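# calard-fingertips

Notes and clips from my comparison of fingertip pads for hand-held two-finger grippers. I started this in August after falling out with the pads that came with my Staniforth, and it grew a bit – sorry about the folder names, they made sense at the time!

There are three pad types in here: `smooth`, `ribbed` and `textured`. I ran each of them through the same 13 little jobs in ordinary furnished rooms, mostly picking up small fiddly bits and popping them into boxes or taking them out again. Anca Hodoroagă did the second half of the `ribbed` set, so her grip is lighter than mine and it shows in the force logs.
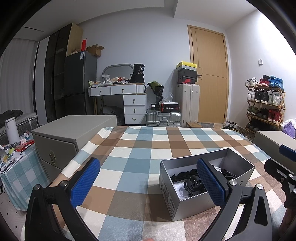 The textured pads are my favourite by a mile for anything thin or shiny. They do pick up fluff though, so I wiped them down between jobs (Anca didn't, bless her). Smooth ones are fine on cardboard and hopeless on cable.

## What's where

- `clips/` – video, one folder per job
- `force/` – CSV logs from the Surano controller
- `notes.md` – my grumbles, in no real order

## Things to watch out for

- Job 7 has no force log for `smooth`. I forgot to plug the cable in.
- Timestamps in `force/` drift against the video by around 17 frames on the longest clips. Run `align.py` first and check the result by eye.
- Finger width is in millimetres, except in the oldest `ribbed` files, where it's raw counts.

I'd like to try the Morkent pads next if I can get hold of a pair. If you've got some going spare, open an issue and say hello!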